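Reusing packing stuff when you move?

cmelis: Moving in April, Semirum to the coast, 3000 km. Removalist quoted 40 boxes. Do I buy new wrap or scrounge?

kquispe_: Scrounge! I paid $100 at Minilari for padding and binned the lot.

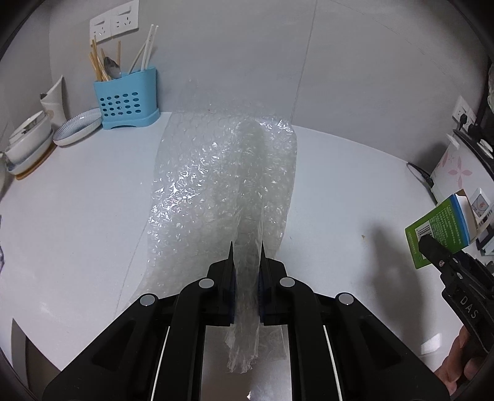
tramstop: Glassware is where I'd spend money. Everything else can go in towels and jumpers. If you've got a big clear sheet of bubble wrap like that one, keep it whole for a mirror or a telly.

kquispe_: Disagree — towels take up heaps of room and you pay by volume.

cmelis: Not with my mob, it's per box. Towels it is, cheers!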